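How to run a shift change on a shared arm bay

I get asked a lot how we split the day now that the arms do most of the repeat work at Solbridge, so I've finally written it down (sorry, Rizwan, I know I promised this ages ago!). Before, I did the same pick 100 times a morning. Now I mostly watch, check and fix, and my wrists are a lot happier, though my eyes get tired instead.

Start at the monitor. Read the last fault note before you touch anything, then look the hand over joint by joint.

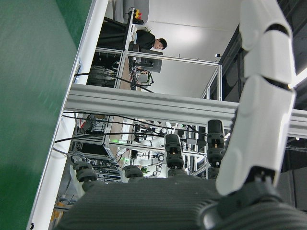

Tranness, March

Next, walk the frames. I look for the green light at each base and trace the cables with my eyes, floor to arm. If one's hanging where a joint could catch it, stop that station and call it out loud, even if you feel silly doing it.

Then do the handover. Give it two people and 55 seconds of actual talking, no phones. Rizwan Sarkar got us onto this after we kept losing little things between crews, like which arm had been slow all afternoon.
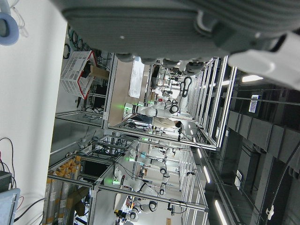 Arms at their stations, with paper on the tan tabletop.

Last bit: write your note on paper first, then type it up in Iritz. And swap roles every 2 hours! Watching is harder than it sounds, and the newer folks won't ask for a break unless it's already on the schedule.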